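Accueil Numéros Rubriques Soumettre Contact

Catégorie : Apprentissage par démonstration

3. Collecte des démonstrations

3.1 Pourquoi des cartes

J'avoue que je n'étais pas partie sur des cartes. Ma première idée, à Diltside, c'était de faire ranger des couverts au robot, comme tout le monde, et puis je me suis lassée des fourchettes qui s'emmêlent (les relecteurs de notre article précédent aussi, je crois). Une carte, c'est plat, c'est rigide, ça tient dans la main et ça oblige le système à décider de l'angle du poignet bien avant le contact. Et surtout, quand l'insertion rate, elle rate franchement : la carte bute sur une cloison ou tombe à côté, et l'annotateur n'a pas à hésiter pendant dix minutes.

La tâche, que nous appelons Oncombe dans la suite, tient en une phrase : prendre une carte, la mettre dans la case demandée d'un casier en bois. La consigne est donnée à voix haute puis transcrite. On a gardé les hésitations et les reprises (« non, celle du dessus, enfin, l'autre »), parce que c'est comme ça que les gens parlent et que je voulais voir ce que le modèle en ferait !

3.2 Déroulement d'une séance

Le jeu contient 326 démonstrations, enregistrées en juillet sur deux sites, Diltside et Sunthorpe. Chaque séance réunit un opérateur, qui pilote le bras, et un partenaire assis de l'autre côté du bureau. Le partenaire tend les cartes, en reprend, en déplace, bref il met un peu de désordre. Au début nous lui avions écrit un script très détaillé, avec les pauses et tout ; les gestes obtenus étaient raides et tous pareils, et je l'ai jeté au bout de trois séances. La version suivante laisse le partenaire libre de ses mouvements, à une seule condition : ne pas passer la main au-dessus du casier pendant que le bras descend.

Le décor, lui, n'est pas nettoyé. C'est un choix que j'ai dû défendre plusieurs fois en réunion. Sur un fond uni, la politique apprise marche très bien et s'effondre dès qu'on pose un objet sur le bureau ; je préfère perdre quelques points au départ et garder les ordinateurs, les câbles, les gens qui passent derrière. La figure 2 donne une idée assez fidèle de ce que voit la caméra de tête.

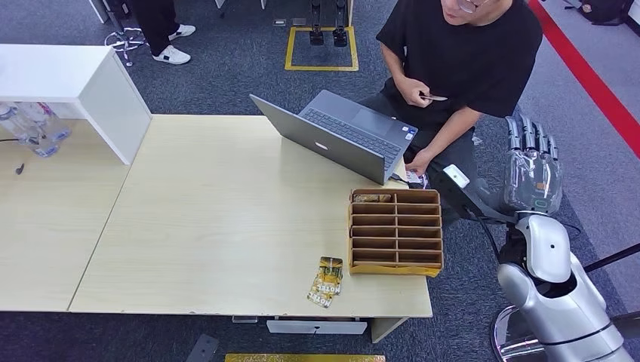 Figure 2. Tâche Oncombe, vue de la caméra de tête. Le partenaire tient une carte ; une seule carte est visible dans le casier à douze cases, et deux cartes d'hôtel jaunes se chevauchent près du bord du bureau.

Le chevauchement des deux cartes jaunes mérite un mot. Elles portent toutes les deux le mot « HOTEL » en grandes lettres blanches, et pour un détecteur entraîné sur des objets isolés, c'est un petit cauchemar : il propose volontiers une seule carte, un peu trop grande. Nous n'avons pas corrigé ces cas à la main. Ils restent dans le jeu avec une étiquette « ambigu », et le lecteur qui voudrait les écarter peut filtrer dessus.

3.3 Annotation

Chaque démonstration est découpée en 3 segments : approche, saisie, insertion. J'ai annoté la première moitié moi-même, le soir, avec l'outil Hutsuliak, qui a le bon goût d'accepter les raccourcis clavier et le défaut de perdre la dernière étiquette si l'on ferme trop vite la fenêtre. La frontière entre approche et saisie nous a donné du fil à retordre. On la place au premier mouvement de fermeture des doigts, même si la carte n'est pas encore touchée ; c'est arbitraire, mais deux annotateurs tombent à peu près d'accord, et je n'ai pas trouvé mieux.

Les essais ratés sont conservés. Ils servent d'exemples négatifs à la section 4, où l'on compare l'entraînement avec et sans eux.

À lire aussi
Découper une démonstration : retour sur trois conventions d'annotation
Consignes orales et transcription bruitée
Le jeu Sunthorpe, notes de version
Main à cinq doigts et objets plats : un état des lieux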